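Robotics Lab Methods, Handout 7: The Handover Fault

Okay, so this is the one I keep promising you. In April I ran the two-arm handover on the Caldeira bench: the can goes from one arm to the other over a sheet of paper, then into the tray. I was running it with the Skitano task script, the same one you have in your folders, and I came away with a fault that took me most of an afternoon to understand. Have a look at the workspace before you read my notes.

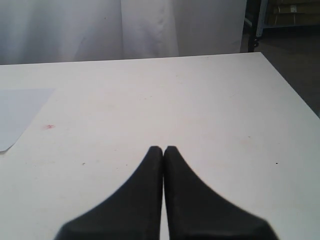
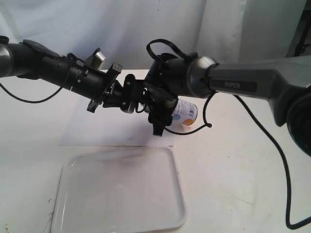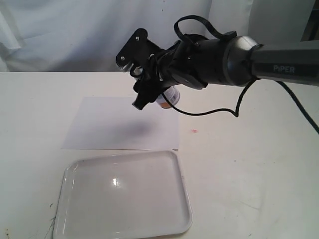

1. What went wrong

The handover stalled on attempt 43. Both arms had come in to the meeting point, the receiving gripper closed, and then the giving gripper never got its release command. So now you have two arms pulling on one small can! The current on the giving side climbed, the script waited politely for a "transfer done" message, and I stood there reading the log like a fool when I should have been reaching for the stop button.

Log line 313 is the one to look at. The receiver reports "closed" and the script takes that as "holding." Those are two different things, and if you remember one bit of this handout, please make it that one. A gripper can close on air and be perfectly happy about it.

2. Why it happened (my best guess)

The script compares finger width to a number somebody typed in for a different can. Ours is narrower, so the receiver's width fell outside the window and the check hung instead of failing. There was supposed to be a timeout. It was set to 425 seconds, left over from a Flallow demo where things move very slowly, and I had never opened that file. I have now.

I also suspect cable drag on the wrist, which could shift the can a little as the arms come together. I haven't proved that. If one of you wants it for a project, come see me.

3. The safety part

With two arms this close, the pinch point is between the grippers, and that's exactly where you want to put your hand when something gets stuck. Don't! My instinct was to grab the can and wiggle it, and I had my arm halfway out before I caught myself.

Do it in this order:
Hit the stop.
Support the arm before you cut power to the joints, because it may sag.
Open one gripper by hand command, the receiver first.
Back that arm away, then deal with the other one.
Save the log before you restart anything (I lost two good ones this way).

4. Changes to the script

The timeout is now 3 seconds. The width window gets measured with the can you're using that day, and the receiver has to pass a small tug test before the giver lets go. The new version is in the Folodetti folder. Please delete your old copy, I mean it.

5. For next time

Read through the log from line 313 onward and mark the place where you would have pressed stop. Write a paragraph on what the script believed at that moment and what it had really measured. Bring it on paper, we'll be passing them around.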